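The wiring inspector at Kirnum has worked on domestic electrics for 14 years. Most of her calls, she said, concern faults at terminations. "Cable in the middle of a run rarely fails. It fails where somebody joined it."
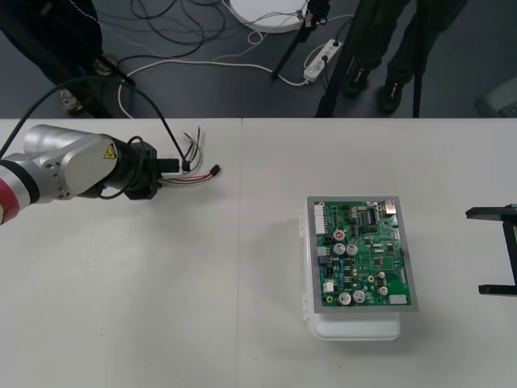
She begins with the consumer unit and works outwards. In the older terraces at Ditness she tests every circuit for insulation resistance before touching an accessory. "A low reading tells you which circuit. It doesn't tell you where."

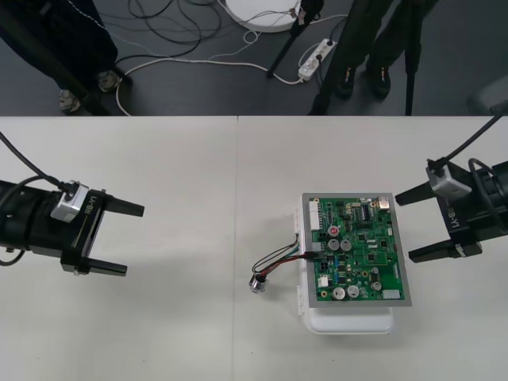 What does she look for first in a socket? Loose terminal screws, followed by insulation trapped under the clamp.

Of 65 properties tested in Rumthorpe last July, four had a ring final circuit with a break in it. The occupants had noticed nothing, as the sockets still worked. "Both halves carry on as spurs, and the cable may then be overloaded."
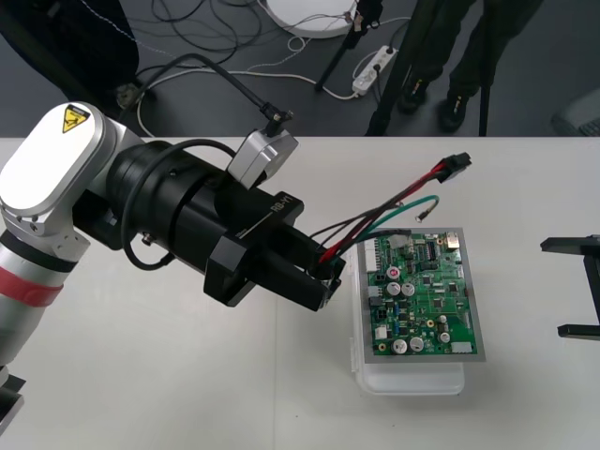 Silver arm with a black gripper, marked RB-Y1.

She keeps paper records and copies them up in the evening. The form takes two sides.

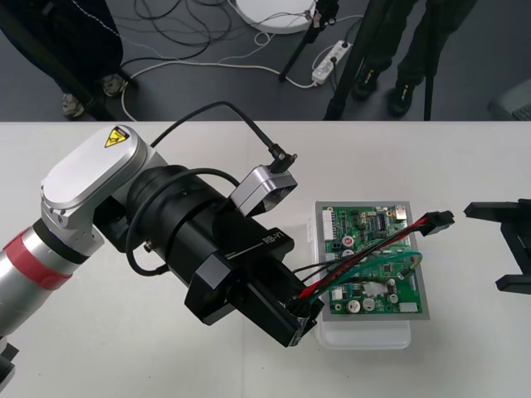
Her views on labelling are firm. Every circuit should be named at the board, in print, and the list changed when the circuit is. Colour alone is a weak guide: a red band or a yellow triangle, like those on the silver arm, stands out from across a room, but a circuit list has to be read. "Write 'kitchen sockets'. Don't write 'misc'."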